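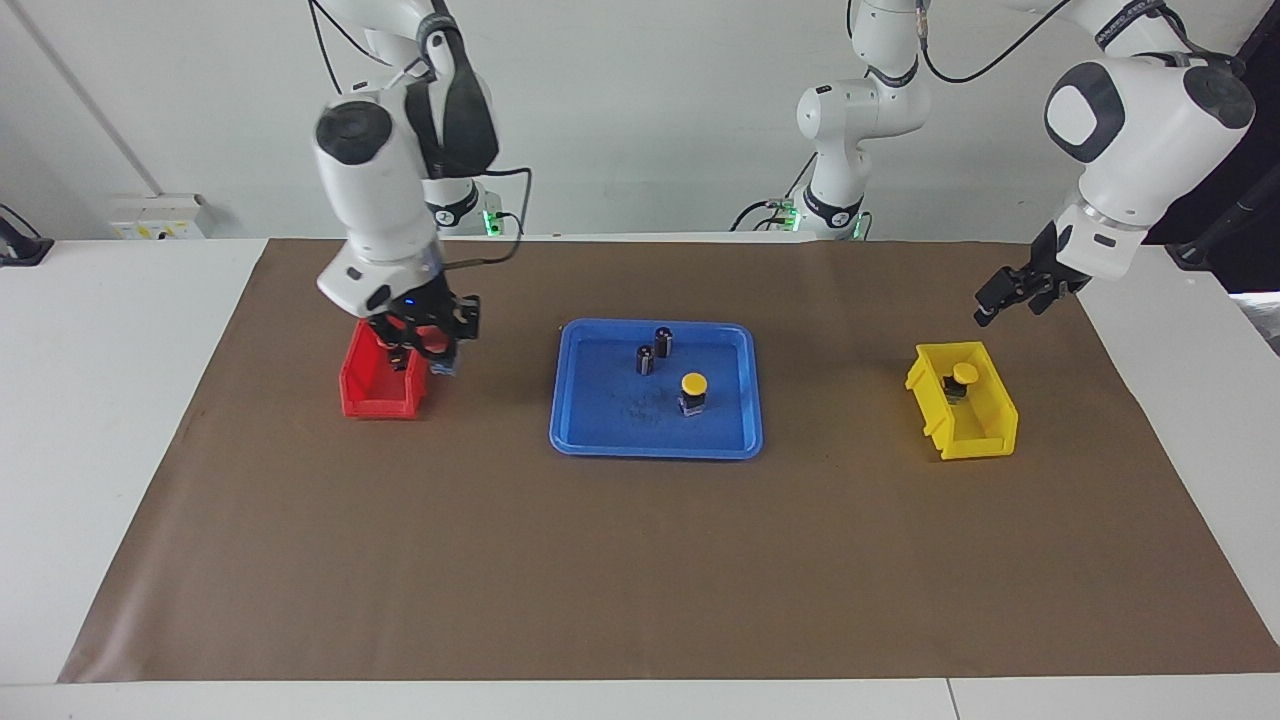 O braço direito no bin vermelho, o esquerdo à espera.

10 de julho de 2024

Post rápido que amanhã saio cedo. Semana inteira de teleoperação com o Skekora. Separar peças: as de tampa amarela vão pro bin amarelo, o resto pro vermelho. Parece coisa de criança. Não é, pelo menos não com os dois braços ao mesmo tempo e o pulso doendo.

Meta da semana: 670 demonstrações. Não cheguei. A Anneliese chegou, claro, ela opera devagar e nunca solta a peça no ar. Eu solto. Aí tenho que marcar o episódio como ruim e repetir tudo. O Gunther diz pra guardar os ruins também, numa pasta separada, que um dia serve. Pode ser.

Coisas que aprendi, sem ordem:

Ir reto pra baixo. Se entro na bandeja na diagonal, esbarro na peça vizinha e ela tomba. Peça tombada é outro problema, outra pegada, outro dia.

Não corrigir no meio. Minha mania. Hesito, volto um pouquinho, avanço de novo, e o modelo aprende exatamente isso. O primeiro treino saiu com a minha hesitação inteirinha, dava até vergonha de ver.

Pausa a cada 45 minutos. Depois disso a mão fica burra.
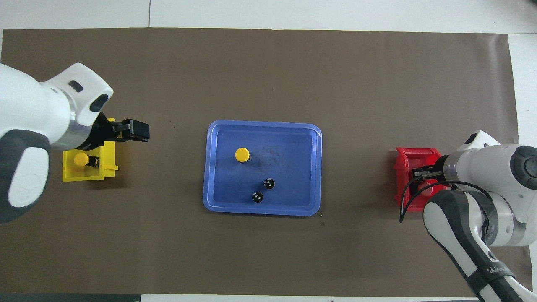 Outra coisa, variar a posição das peças na bandeja. Em dezembro a gente gravou tudo quase igual e o robô decorou os lugares. Mudou a peça um dedo pro lado, ele fechava a garra no nada. Agora embaralho antes de cada episódo, mesmo com preguiça.

Total no disco até agora: 3.479 episódios, contando os meus tortos. Falta revisar os 2 últimos lotes e mandar pra Prevcombe. O treino novo roda no fim de semana, depois conto como foi. Se alguém tiver dica de apoio pro pulso me escreve, o que eu comprei é pessimo.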